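Bastgate Adult Workshops
Course 2644, Tabletop and Bench Skills
Week 7 notes: small things on a plain surface

Typed up fast after class, sorry for the gaps. Slides are on the course page. If you missed Thursday read this and do the exercise at the end before next time.

Recap from last week
Big items. Boxes, trays, anything that stays where you put it. We said: heavy at the back, handles facing you, clear strip along the front edge. Still holds.

This week the small stuff. Loose pieces, upright things, long thin things. All three misbehave in different ways and most of the mess on a bench comes from them.

The surface first
Plain and pale if you have the choice. Gray or off-white, matte. Wood grain is nice to look at but a thin stick vanishes in it. Same with anything speckled. Lot of people in the room had dark tables at home, fine, put a sheet of paper down.

Wipe before you start. Crumbs under a small piece make it rock. Rub with the flat of your hand after, you feel grit before you see it.

Light. One strong lamp gives you a hard shadow and the thin thing goes right into it. Move the lamp, or move the thing. Overhead light is kinder. Check from your working position, not standing in the doorway.

Color against the surface. Orange on pale gray: good, the eye goes straight there. Muted gray-green on pale gray: poor. Brown, fine. You can't pick the color of everything you work with but you can put the hard-to-see items where you look the most.

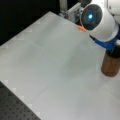
Topic: Tabletop Layout

Upright things
Cylinders, jars, tubes, anything stood on its end. Takes little room, which is why we all do it. Trouble is they go over.

- Side of the bench, never the middle. The middle is where your hands go.
- Check the base. A rounded bottom edge means less of it is touching the table than you think.
- Tall plus light is the worst pair. Lay it down or put it in a holder.
- Don't stand one in front of another. You reach for the back one and lose both.
- If it has to sit close to where you're working, pick it up by the side, low down. Grabbing the top is how it tips.

Question from the room: what about against a wall? OK for storage, not great while working, you end up scraping your knuckles. Leave a hand's width.

Small loose pieces
Anything you could lose under a thumb. Rule for this course: a small piece is either in your hand, in a dish, or on its spot. It dosen't get a fourth place.

Its spot = a place you decided on before you put it down. Mark it with tape if you like. Pencil dot works on paper. In class we used the Flinel mats with the printed squares, any mat will do and so will the lid of a shoebox.

Elongated pieces: put them all pointing the same way. Sounds fussy. Saves you turning each one over when you pick it up, and you notice right away when one has been knocked.

Keep loose pieces away from the foot of upright ones. You go for the small one, your sleeve takes the tall one. We had this happen more than once in the practice half hour.

Put the dish on the side of the hand you pick up with. Left handers, swap everything in the handout diagram, I forgot to say so in class.

Long thin things
Rods, skewers, wire, knitting needles, dowel, drinking straws. This was the part everybody wanted more time on so a longer section.

They roll. They slide under other things. They stick out over the edge and get caught on a cuff. And they're hard to lift off a flat surface, there's nothing to get a fingertip under.

Picking up. Three ways we tried:
1. Press one end, the other end lifts a little, take it there. Works for anything stiff. Doesn't work for soft wire.
2. Roll it toward you to the table edge and pinch from below. Slow but it never fails.
3. Pinch straight down on it from above with dry fingertips. Fastest once you have it. Soft padding underneath helps a lot, a folded cloth is enough.

Where to hold. Depends what you're going to do next. Middle if you are just moving it, it balances. One end if you are going to point it, poke it through something or set it at an angle. Held at the end the far tip drops, and that is normal, let the tip touch the table and use the contact to steady it.

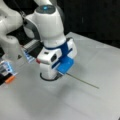
Which brings us to setting it down again. Tip first. Get the far tip where you want it, then lower the end you are holding. If you drop the whole length at once it bounces and rolls and you're back at the start. Hold still for a beat before letting go. Then let go by opening your fingers, don't flick.

Angle. A rod lying slantwise across the table uses up more space than you'd guess, everything around it becomes awkward. Straight along the back edge is best. If it must be slanted, have the near end by your working hand.

Stopping the roll. Fold of paper, strip of cloth, a groove in the mat. A Cai rest is the molded strip with notches we passed around, cheap, holds 4. You can make one out of corrugated cardboard in a minute, just peel the top layer off.

Watch your shadow here too. Your own hand shades the tip just when you want to see it. Lean a bit, or come in from the side.

Two hands
One works, one waits. The waiting hand stays off to the side and low. Most of you park it right next to the working hand, and then it's in the way of your own view. Use it to steady or to take over when the first hand has to let go. Decide which before you start.

Passing from hand to hand: second hand gets a hold, then the first lets go. With thin things there's a moment when you should feel both. No moment = you're about to drop it.

Putting away
Bestavitz drawers in room 54 are labeled by shape this term, so uprights, loose, long. Please stick to it. Long ones go in flat, all the way to the back, or the drawer jams. Someone put skewers in with the loose pieces and it took ages to sort.

At home: a pencil box for long, a jar lid for loose. Tape the lid closed if you carry it anywhere.

Exercise for next time
Take one upright thing, one small bright piece, one thin rod or skewer. Clear a patch of table. Lay them out, draw the layout from above, simple outlines are plenty. Then pick each up and put it back on the exact same spot, once with each hand. Note what moved that wasn't supposed to. Change the layout, draw it again, repeat.

Bring both drawings, names on the back. No photos please, the drawing is the point.

Common faults (from walking round the tables)
- working too close to the edge
- starting with the hardest item while cold, do the cylinder first
- pinching much too hard, thin stuff springs away
- reaching over instead of moving the chair
- clearing up whilst still working. stop, then clear

Next week
Flexible things: string, cloth, soft tubing. Bring an old dish towel and a length of cord, the thicker the better. Same room, 7 pm, door by the parking lot.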